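Home | Issues | Authors | Contact
Last updated: November

3. Household Linen and the Habit of Keeping

When we first sat down with families in Itham, we expected to talk mostly about furniture, and we had written our questions with that in mind. People were very kind about answering them, but again and again the talk drifted to towels - who had bought them, which ones were for guests, and which had been handed down to the kitchen and at last to the dog. Terry cloth, it seems, leads a long life in stages, and our hosts could tell those stages apart at a glance (Figure 1). 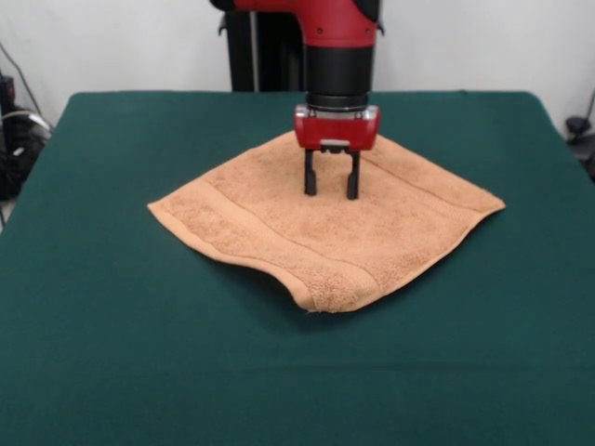

Of the 200 households that returned the survey, 12 kept a written list of their linen, a custom that Marinescu had already come across in Lirska. The rest relied on memory and on the order of the shelf, and we found that order remarkably steady from one visit to the next.

Folding deserves a word of its own. Several people told us they fold the way a mother or an aunt did, and would feel a little disloyal doing it any other way.
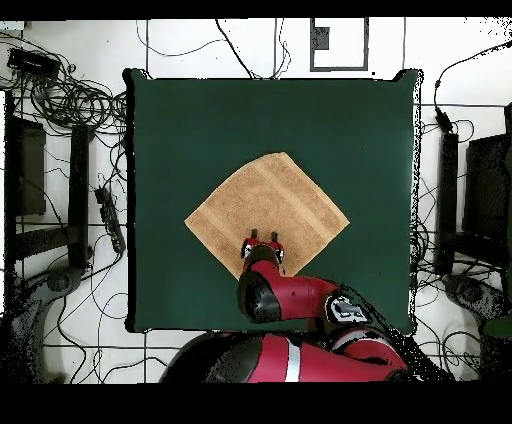
Figure 1. Tan terry-cloth towel, spread flat and folded square.

Married couples often brought 2 ways of folding into one home, and we were touched by how gently most of them had settled the matter, usually by giving each person a shelf. We return to these shared cupboards in Section 4, where Benedetti's interviews let us follow them over a longer stretch of family life.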